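Why I Would Still Buy the Hand-Held Grippers First

Posted 26th December
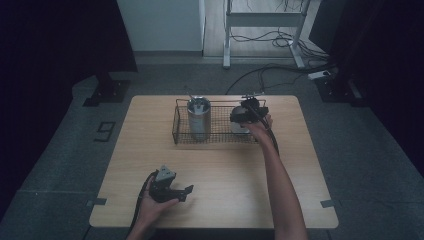 I have been putting off writing this one since July, partly because I kept changing my mind and partly because people who sell robot kits have a way of getting in touch when you say something lukewarm about them. But the year is nearly over, the kitchen is quiet, there is leftover pie, and I would like to get my opinion down before I talk myself out of it again.

The question I get asked more than any other is whether a small shop or a school lab should buy a full robot arm to collect its training demonstrations, or buy a pair of the hand-held grippers that you wear out your own wrists with. My answer, after a long summer and a longer fall with the Korico pair, is to buy the hand-held ones, and to buy them first, and to leave the arm in the catalog until you know what you want it to do.

Let me back up a little. Korico sells its grippers as a kit, two to a box, with the cables, the mounting plates and a license for the recording software, which is called Plilteo and which I will complain about in a minute. You hold one in each hand and do the chore you would like a robot to do someday. Pick up a tumbler. Set it in a wire basket. Move the basket over. It is dull work and I mean that kindly, because dull work is what most of us would like to hand off in the first place.

What won me over is how fast a person gets comfortable. I recorded 132 takes in my first week, and I am not a quick learner or a young one. With the last arm I tried to steer by remote, I spent that same week apologizing to the furniture. Your own elbow already knows how to reach over the rim of a basket without catching on it, and you would be surprised how long it takes to teach that to a joystick (or maybe you wouldn't, if you have tried it).

Now for the complaints, and I do have some. The cables are my biggest one. Each gripper has its own, it runs back along your forearm, and by the end of an afternoon you feel like a dog that has gone around the tree too many times. Korico will tell you that a wired connection is steadier, and I believe them, but I would happily pay extra for a longer and softer cable. I ended up wearing a snug long-sleeved shirt and running the cable under the cuff, and that helped a good deal.

The weight is the second thing. It isn't terrible for ten minutes. After an hour your thumbs have opinions. I take a break every 20 minutes or so now and my takes are better for it, and I wish the manual said something about that instead of spending four pages on the warranty.

Then there is Plilteo. It records beautifully and it files terribly. Of the 601 takes I have on disk today, I had to rename 387 by hand after an update decided they all belonged to one session. The support folks were lovely about it, really patient and friendly, but lovely doesn't rename your files for you. Make a copy before every update, please, and keep it somewhere the program can't find it.

I should say a word about Wultex too, since somebody is bound to write in. Their hand-held set is lighter in the hand and I liked the shape of the grip very much. The fingers didn't suit me, though. They did fine with boxes and poorly with anything rounded, and a good half of what sits on an ordinary table is rounded. Chin makes an add-on finger set that is supposed to cure this. I tried it for a couple of days and thought it was better, but by that point you have bought from two companies and each of them will send you to the other one when a screw comes loose.

My plain advice for anybody starting out is to get the Korico pair, pick one table and one chore, mark where the table goes so it goes back to the same spot, and record 200 honest takes before you spend another dollar. Watch them all. You will learn more about the chore than you expected to, including whether it is worth automating in the first place. Mine wasn't, as a matter of fact, and I have moved on to a different one that I like a lot better. I'll write that one up once I have the files in order.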